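Lodgers With Six Legs

The earwig has had four centuries of bad press, most of it about ears. A writer who shares a house with a few makes the case for the defense.

August 11, 2020

The trouble with the earwig begins with its name. Butterflies got off lightly in that department, and so did the damselfly, which eats its neighbors alive and is still invited onto greeting cards. The earwig was named by people who believed it would climb into a sleeper's head and settle there, and it has been trying to rent a room in polite society ever since.

The belief is old and remarkably well traveled. The German is Ohrwurm, the ear worm, which has since been borrowed for songs you can't get rid of. The French say perce-oreille, or ear piercer. A few scholars have tried to rescue the thing by suggesting that the English word began as "ear wing," after the shape of the hind wing when it is spread. It's a charming idea and the evidence for it is thin. The Old English was earwicga, and a wicga was a crawling thing, so there we are.
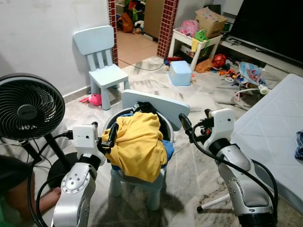 By the author of the Small Lodgers column

I came to earwigs by way of dahlias. I had 12 of them in July, along the fence on the Skarkby side of the yard, and every one had been chewed into something like a paper snowflake. I did what anyone does, which is to go out after dark with a flashlight and a grudge. There they were, strolling around the petals with their pincers in the air, as unhurried as guests at a hotel breakfast.

The pincers deserve a word. They are properly called cerci, and you can tell the sex of the owner by them: a male European earwig carries a pair curved like ice tongs, while the female's are nearly straight. They are used for defense, for courtship, for quarrels with other earwigs, and sometimes for help in tucking the wings away. They will give a human finger a nip if you insist on it. I insisted on it. I've had worse from a stapler.

And yes, there are wings. The hind wing of an earwig is one of the great packing jobs in nature, a broad, see-through fan that folds down to a small fraction of its open size and goes away under a leathery cover no bigger than a crumb. Engineers have studied the folds with envy. Having gone to all this trouble, the European earwig hardly ever flies. It is the owner of a magnificent boat that never leaves the driveway.

What really changed my mind was the mothering. Most insects lay their eggs and leave, without so much as a note. The female earwig digs a little chamber in the soil, lays her clutch, and stays with it. She turns the eggs and licks them clean, which keeps off mold, and if you scatter them she will gather them up again. When they hatch she brings the nymphs food, or brings it up, depending on how delicate you want to be. I read all this at one in the morning with a jar of prisoners on the desk beside me, and felt like the sheriff in the wrong kind of western.

The prisoners had been taken with a Doditz, a ribbed green tube that you bait with oil and hang in the flower bed. It works well enough. So does a rolled-up newspaper, damp, left overnight, and you can read the newspaper first. In my best night with the tube I caught 40, and I am sorry to say I counted them, because the instruction leaflet has a little chart where you fill in your score.

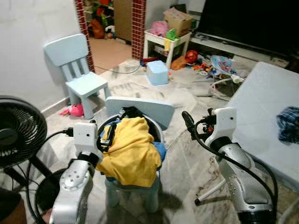
Clothes in a round gray basket, on a light blue stool.

Then I did something I should have done at the start and looked at the apple tree. An earwig is a scavenger with broad tastes, and high on its list are aphids. Fruit growers in several countries hang shelters in their orchards to encourage the very animal I was collecting in jars. My aphids, with the night shift locked up on my desk, were having a wonderful summer. The leaves had curled. There were ants.

I took the matter to Listbridge, an online forum for people who worry about plants, where I found a thread on earwigs that ran to 667 replies. One camp wanted them drowned in soy sauce and oil. The other wanted them left alone and spoke about them the way some people speak about misunderstood rock drummers. Around reply 196 the two sides fell out over whether marigolds were vulgar and never really came back to the subject.

The compromise I've settled on came from the quieter end of that thread. You take a clay flowerpot, stuff it with straw, and hang it upside down among the dahlias. By morning the earwigs have moved in. You carry the pot over to the apple tree and hang it there, touching the bark, so that they can walk out to dinner. I use pots from Mfaume, the import shop on the corner, which sells them cheap when they're chipped. The earwigs have not complained about the chips.

They do still come into the house now and then. They like a dark, tight space with a little moisture to it, so I find them under the doormat and behind the bread bin, and once inside a folded umbrella, which I opened over my own head. They don't breed indoors to speak of, they don't carry disease to people, and they want to be back outside as much as you want them there. A glass and a postcard will do it.

As for the ear, doctors do find insects in there from time to time, moths and small cockroaches more than anything. An earwig has no special interest in yours. I slept with the window open all last month and woke up each day with nothing in my head at all, as my editor will confirm.

The dahlias have put out new buds. Two of them have been nibbled, and I have moved the pot a foot to the left.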